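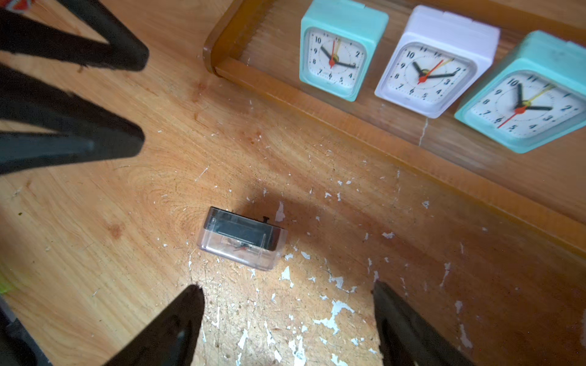 Poudre de betterave Lunevstead – sachet de 59 portions

J'ai commencé à vendre cette poudre parce que j'en bois moi-même tous les matins, et que j'en avais assez des marques qui ajoutent du sucre ! Dans celle de Lunevstead, il y a de la betterave séchée à basse température, moulue très fin, et puis c'est tout. Le goût est franc, un peu terreux (je préfère prévenir), mais avec du jus de pomme ça passe tout seul.

La betterave apporte naturellement des fibres, du potassium et des folates. Je ne vous promets pas de miracle – c'est un légume, pas un médicament – et si vous suivez un traitement ou si vous avez déjà eu des calculs rénaux, parlez-en d'abord à votre médecin.

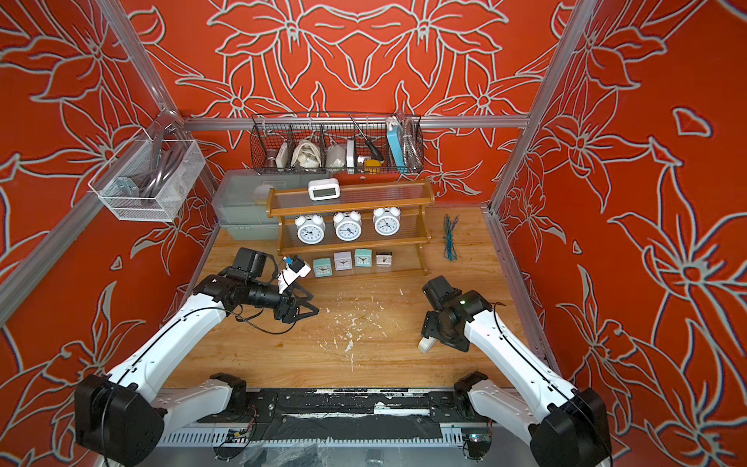
Côté dosage, je mets une cuillère rase, soit 4 g, dans 20 cl d'eau ou de lait végétal. Mon mari en glisse aussi dans la pâte à crêpes, la couleur est superbe !

Ingrédient : betterave rouge 100 %
Conservation : au sec, 8 semaines après ouverture
Existe aussi en version gingembre, sous le nom Lindier

Expédition dès le lendemain si vous commandez avant midi.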